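Sorting small parts out of a lidded box

Set the closed box in the middle of the table and clear a space beside it for a tray.

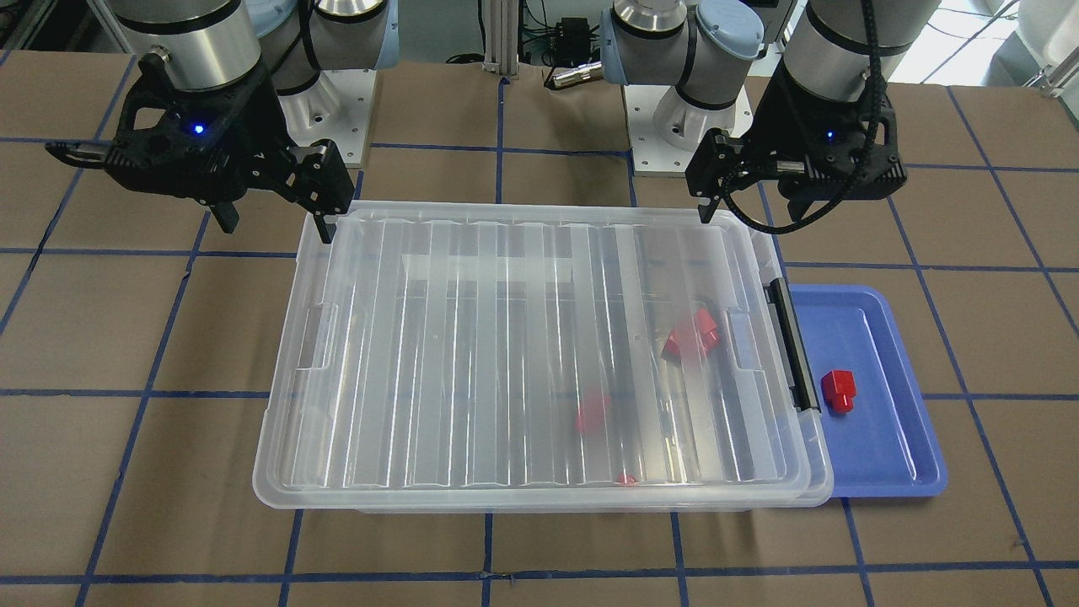 Warraich, 2020-08-13

Lift the lid straight up. If it sticks, press one corner of the box down first.
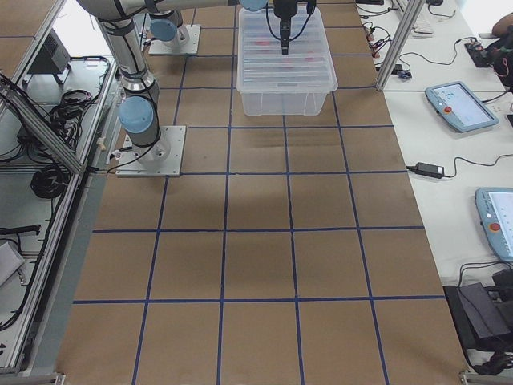
Check what is inside before you take anything out. Mixed colors go in separate trays.

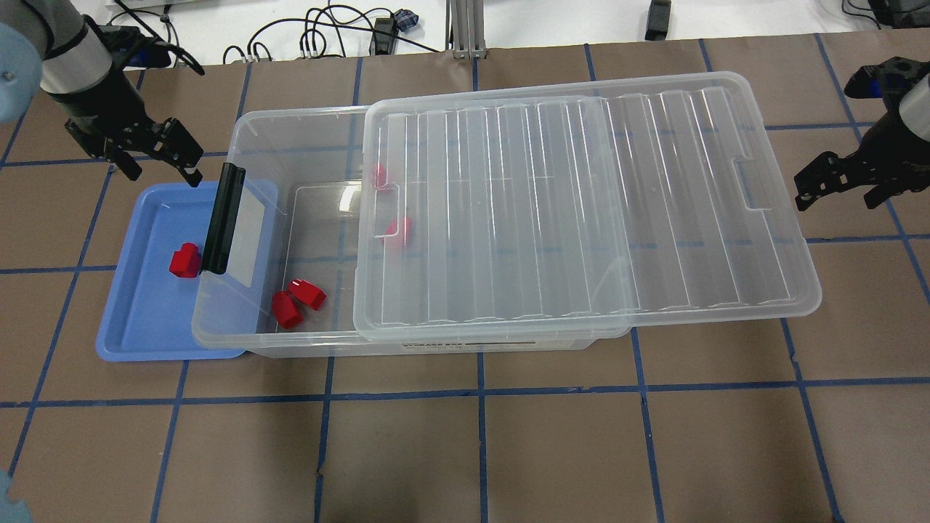 Move the pieces one at a time. Slide the lid back only when the tray is full.

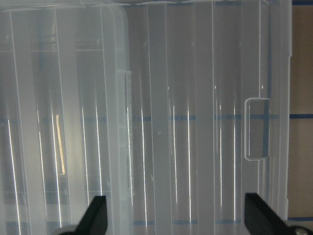

Ribbed clear plastic, close up.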